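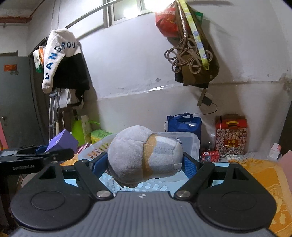

Programs > Graduate Field Fellowships > Reports to Funders

Filed under: Fellowships, Grasslands, Mid-Year Reports

Mutis Field Station
Mid-year progress report to the Vekham Fund
Graduate Field Fellowships, second cohort
Prepared by Yao-tsung Chou, fellowship coordinator

Summary

The second cohort of five fellows started in June and all five are still enrolled. Four of the five projects are on the schedule given in the original proposal. The fifth, the bird survey, lost most of its spring season to a late permit and has been redesigned with the agreement of the fellow's adviser. Spending is under budget, mostly in the travel line. We are asking for one change to the budget, described near the end.

The report follows the order of the goals in the award letter. Field notes from the fall work period are attached after the section on goals, as the Fund asked us to do last year.

Goal 1. Support five graduate students through one full field season

Fellows were chosen from the applications received by the winter deadline. Three are master's students and two are in the second year of a doctoral program. Each received the summer stipend in two payments, and each had a bunk in the station house and use of the truck on a shared calendar.

The truck calendar was a problem in July. Three projects needed early starts on the same mornings, and the Van Wyk pastures are a long drive from the creek sites. We moved the vegetation crew to afternoons, which worked until the heat set in, and then rented a second vehicle for three weeks. The rental was charged to the travel line.

All fellows finished first aid training before going into the field. There was one reportable incident, a sprained wrist from a fall at a fence crossing. The fellow saw a doctor the same day and was back on light work the following week. We have since put a step-over at that crossing.

Goal 2. Complete the planned field measurements

Vegetation plots. The proposal called for 98 permanent plots in the grazed and rested pastures on the Van Wyk ranch. All 98 have been marked and read once. The second reading is planned for next June. Corner stakes were pulled up on a few plots by cattle and have been replaced with shorter ones set flush to the ground. The fellow on this project reports that identification of the bunchgrasses went slower than expected, and she kept pressed samples of anything she was unsure about. Those are being checked over the winter by the herbarium at her university.

Stream temperature. Loggers were placed in Preker Creek from the upper culvert down to the hay meadow. One logger was lost in high water and one recorded nothing because it had not been started correctly. The rest have a full record for the season. The fellow has written a one-page checklist for starting and placing loggers, and it is now taped inside the lid of the field box.

Soil samples. The target was 305 cores. We have 305 in the freezer, labeled and entered in the sample log. Lab work began in September and is going at the pace the lab gave us. Bulk density is done. Carbon and nitrogen will be finished after the new year.

Breeding birds. The permit for access to the state section came after the main survey window had closed. The fellow did late counts on the ranch side only, and those are not enough for the comparison in her proposal. She has changed the project to look at fall use of the willow patches along the creek, with a full spring survey to follow next year. The permit for next spring has already been submitted.

Pollinators. Netting was done on every transect on each of the planned visits. Pinning and sorting is behind. The fellow is working through the backlog at the station on weekends and expects to have it done before the thesis committee meets.

Goal 3. Share results with landowners and neighbors

The award letter asked for one public event and one landowner meeting in the first half of the year. We held both.

The landowner meeting was in the Van Wyk shop at the end of August, starting at 6 p.m. so people could come after work. Each fellow had ten minutes. Most of the questions were for the stream temperature project. Several people wanted to know whether the readings would be given to the state. They will not be unless the landowner agrees in writing, and we have now put that sentence on the front page of the access agreement. Two neighbors downstream offered sites for next year. We have accepted one and are still talking with the other about where the gate keys would be kept.

The public event was a walk along the creek. Turnout was good for the part near the road and thinner by the time we reached the meadow. Next time the walk will be shorter and will end where the cars are parked.

A printed newsletter went to 1000 mailing addresses in the county in October. It was the first one we have sent on paper. Printing came in under the quote and postage went over by a similar amount. We have had replies by mail and phone from people who are not on our email list, including a former hired man on the Preker place who remembers where the old headgate stood and has offered to show us.

Goal 4. Training and mentoring

Each fellow has a written mentoring plan signed by the station and the home adviser. Monthly calls took place in every month except August, when everyone was in the field. The data management workshop was held over two evenings. It covered file names, backups and how to write a metadata record, and all five fellows now have their data in the shared folder with a readme file. The writing workshop has been moved from the fall to the winter at the fellows' request.

One thing we would do differently is the order of training. The data workshop came in midsummer, after three of the fellows had already set up their own spreadsheets, and time was spent converting them. For the next cohort it will be held in the first week.

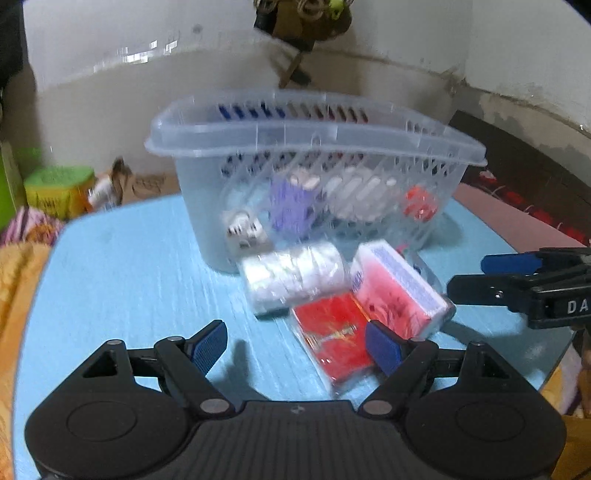

MUTIS FIELD STATION, November. The fall work period was used for sample processing, equipment storage and one last round of site visits. Three fellows were here in person and two joined by phone.

The loggers in Preker Creek were read and left in place for the winter at the four deepest sites. The others were pulled, cleaned and put away. Ice had formed along the edges at the upper culvert but the channel was open. The gate at the meadow crossing is sagging again and needs a new hinge before spring. Mr. Van Wyk has said he will supply the hinge if we supply the labor.

The freezer was defrosted and the soil cores were repacked by pasture. Two bags had labels that were hard to read. Both were matched to the sample log by core depth and date, and relabeled. We are switching to a different marker.

The vegetation fellow walked the rested pasture to check stakes and found them all. She also took repeat photos from the photo points. The willow counts for the revised bird project were done on the remaining mornings with low wind.

The pump house lost power overnight during the first cold spell and a pipe split. The station house was without water until the next afternoon. The repair was paid from the station's own maintenance account and no grant money was used.

Budget

Stipends and lab fees are on target. Supplies are slightly over, mainly from the replacement stakes and the lost logger. Travel is under, even with the vehicle rental, as the two trips planned for the state section did not take place.

We ask the Fund's permission to move the unspent travel money for those trips into next spring's bird survey, to pay for a field assistant during the survey window. The fellow can't cover both the ranch and the state section alone in the time available. No increase in the total award is needed. A revised budget sheet is attached.

Plans for the next six months

Lab work on the soil cores will continue through the winter. The stream temperature fellow will present her first-year results at a regional meeting and will send the Fund a copy of the poster. Applications for the third cohort open in January. We have rewritten the application form to ask about permits at the start, and applicants who need access to state land will be asked to show that a request has been filed before an award is made.

The second newsletter will go out in spring. The final report on this cohort will follow after the June plot readings are entered and checked.

Questions about this report can be sent to Yao-tsung Chou at the station office. The phone is answered in the mornings during winter hours.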